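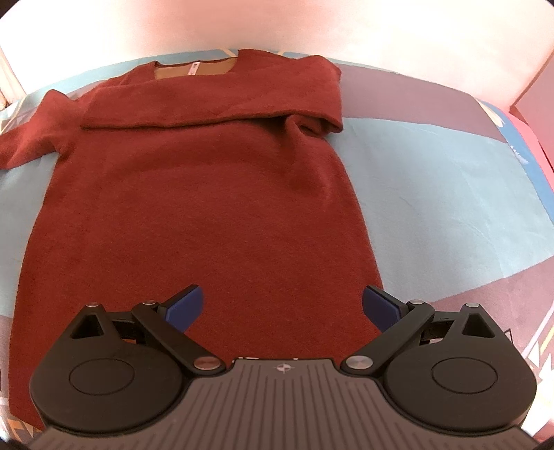 4. Setting up a field trip record

A trip record in Birix holds the permission form, the student list and the payment schedule for one outing. Only accounts with the Coordinator role can create one. Complete Section 3 (Class lists) before you start.

4.1 Create the record

1. Sign in and open Trips > New.
2. Enter a trip name. The name appears on the parent form exactly as typed and cannot be changed after the form is sent.
3. Select the class lists to include. Students on more than one list are added once.
4. Enter the departure and return times in 24-hour format.
5. Click Save Draft. The record receives a trip number, such as 2695, which is used in all later reports.

Note: A draft that has been idle for 300 seconds is locked. Click Resume to continue. Saved fields are kept — unsaved text is not.
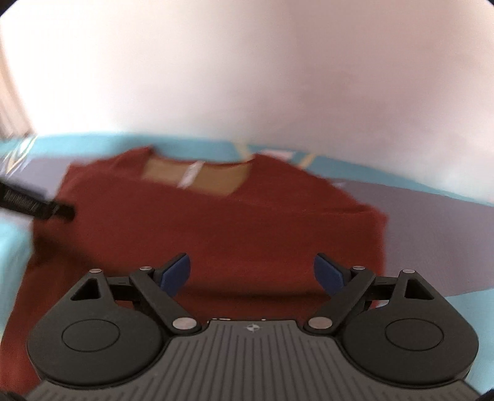

Figure 4-1. Folded red knitwear on a light blue bedsheet.

4.2 Attach the permission form

1. Open the draft and select the Form tab.
2. Choose a template. Varwood is the standard day trip template; Evangelista adds fields for overnight stays and medication.
3. Type the trip details in the Message box. The limit is 2000 characters, including spaces.
4. Set the reply deadline. Replies received after this time go to the Late tray and must be accepted by hand.

CAUTION: Changing the template clears the Message box. Copy the text elsewhere first. 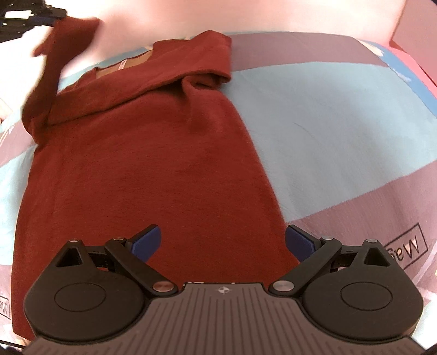 5. Click Preview and check the form in each home language used by the school.
6. Click Send. The status changes from Draft to Open.

If error 418 is displayed, at least one student has no parent contact on file. Open the error report, add the missing contact and click Send again. Parents who already received the form are not sent a second copy.

4.3 Payments

1. Select the Cost tab and enter the amount per student.
2. For installments, check Split and enter each due date.
3. Enter any fee waivers before opening payments. Waivers are hidden from class teachers.

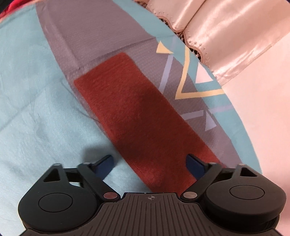 Figure 4-2. Rust-red fabric item lying diagonally on a light blue printed sheet.

4.4 Close the record

Close the record after the final head count has been entered. A closed record is read-only and can be reopened only by Zeltatar Support.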